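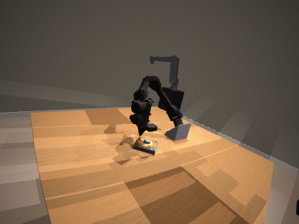
Figure 3. Simulated workcell during a teleoperated demonstration.

4.2 Collecting demonstrations

Remote teaching has one great attraction, namely that the person doing it may sit in a comfortable chair. We used the Viline simulator for all of the remote demonstrations and gave each operator a hand controller, a monitor, and a page of instructions that most of them put aside. The task was to lower the gripper over the fixture, line it up with the round center piece, and make contact without pushing the fixture across the table. Operators complained early on that they could not judge height from a flat screen. In the pose of Figure 3 the fingertips are only a short distance above the fixture, and the orange ring and the arm's shadow on the planks are the cues people told us they leaned on. We had put a good deal of work into a numerical height readout. It was consulted mainly by its author.

We recorded 241 remote demonstrations and kept 86. The rest were dropped under the rules in Section 3.4: the fixture moved more than the allowed distance, the operator paused too long, or the recording ended with the arm folded into a shape we had not known it could reach. A demonstration was never dropped for being ugly. Several of the ones we kept wander in from the side, stop to think, and then come down in small nervous steps. The policy trained on them learned the nervous steps very faithfully.

For comparison, we collected 40 demonstrations by hand guiding on the physical arm in the Tiromberg lab, with the joints set to gravity compensation and the teacher holding the wrist. These paths were shorter and smoother on the way down. They were also tiring to produce, and the teacher's own force leaked into the wrist sensor, so contact readings from this set are not used in training. Hudec's correction for this effect — subtracting a model of the teacher's push — worked well for Hudec and poorly for everyone else who held the arm.

Both sets were resampled to the same rate and cut at first contact. We left the pauses in for the main results and took them out for the ablation in Section 5.3. Bandara and Kubíček labeled the contact moment separately, and where they disagreed by more than 2 time steps the clip was replayed with both present until one of them gave in. The labels used in the rest of the paper are the ones left after this process.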